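I had my second baby in March and bought the Zedano support band when I was two weeks home. My stomach muscles had separated, my lower back ached whenever I stood at the sink, and the physio said a band could help while I got started on the exercises. She didn't name a make. I picked this one because the size chart went by hip measurement and didn't ask for my dress size before pregnancy, a number I could no longer remember.

It arrived in a flat cardboard sleeve with a leaflet. The band is one wide piece of stretchy fabric with a firmer panel at the back, and two side straps that pull forward and fasten at the front. I ordered the medium. The chart put me on the line between medium and large, and for the first week I wished I'd gone up a size. After that it was fine.

Putting it on takes a minute once you've got the hang of it. Lie down, slide it under you, close the main flap, then pull the side straps across. I tried doing it standing up and it always ended up too high. The leaflet says no more than two hours at a time to begin with, with a break in between, and I stuck to that.
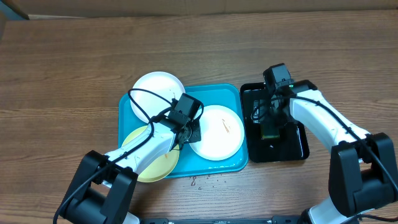

As for the back pain, it eased it while I was wearing it. Walking to school and back with the pram was much more comfortable, and I could stand long enough to cook. When the band came off the ache came back, a bit less each week, and I can't say how much of that was the band and how much was the exercises or just time.

Sitting down is where it falls short. The bottom edge rolls up when you feed the baby in a low chair, and the top edge digs in under the ribs. I ended up taking it off for feeds, so in the early weeks it was off more than it was on. The fastening is also loud. It woke the baby more than once.

I had a caesarean the first time and not this time, so I can't tell you how it sits on a fresh scar. My friend Saoirse Dunne wore the Trolten one after hers and found the seam rubbed. Ask your midwife or physio before you buy anything if you've had surgery.

Washing: hand wash, cool, dry flat. I put it through the machine on a delicate cycle inside a pillowcase and the fabric was fine, but the hooks on the straps picked up fluff and don't grip as well as they did. It takes a full day to dry, so you either need two or you go without.

I borrowed a Pawłowska band for a week to compare. It's softer and it didn't roll, but it gave my back hardly any support and it showed under a T-shirt. The Zedano is flatter under clothes.

I wore mine most days until the baby was nearly three months old and then stopped needing it. It's in a drawer now, with a bit less stretch than it had. I'd buy it again for walking and standing. If most of your day is spent in a chair feeding, try the softer kind first.

Four stars out of five. One off for the rolling.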